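2 min read

Hekis opens a can return shop in Flundudholm this October

I've wanted to write this one for ages! Hekis is opening its first can return shop on Niazi Street, and we'll take your empties from 3 p.m. every Thursday. 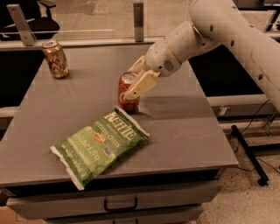
Do you have to rinse your cans first?
A quick rinse is plenty, and you can leave the tabs on.

We tried the idea out last spring with our friends at Skomilex, and some 2000 cans came in (my garage still smells like root beer).

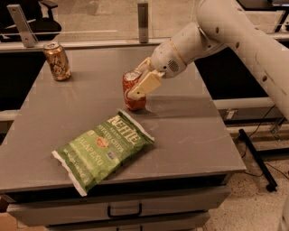 Then 19 local clubs asked if they could keep the refund money for their own projects, so we said sure. Just give us the club's name at the counter.

Recent news
Skomilex adds 21 bike racks
Flundudholm pool hours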